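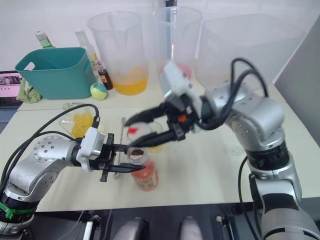

Consensus takes too long once the police are already on the sidewalk, Heiðrún Riis wrote in response to the last reading, and a group that hasn't settled things the night before will end up following whoever is loudest.

Keep her point in mind for Unit 6, which covers how a sit-in is organized from the inside. The case is the Pettigrew Street sit-in against the closing of the Bilus clinic.

Background

The clinic's owner, Trenov, announced the closing in September. Patients and staff met in a church basement for several weeks before anyone proposed a sit-in. By then 168 people had signed up to help, but only 17 were willing to be arrested. The organizers treated these as two separate lists and never pressured anyone to move from one to the other.

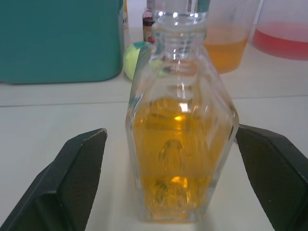 The 17 were split into affinity groups. Each group picked one spokesperson, and the spokespeople met on Sunday evening to agree on three questions:

When do we leave if we are asked politely?
Who speaks to the officer in charge?
What do we do if a patient needs to get through?

The third question took up almost the whole meeting. The final rule was that the doorway stayed open to patients at all times, even if that made the sit-in easier to break up.

Support roles

Most of the work was done by people who took no legal risk. They kept a list of names and phone numbers, waited outside the station, picked up children from school and talked to reporters. Ingvar Nørgaard's account (in the course packet, starting on page 16) is mostly about this side of it. He spent the day in a parked car with a box of house keys and medications, each bag labeled.

For next class

Read Nørgaard and the short Wirar pamphlet on legal observers. Write one page on whether the doorway rule helped or hurt the action. Use at least one passage from each reading. Bring a printed copy, we will trade papers in the first half hour.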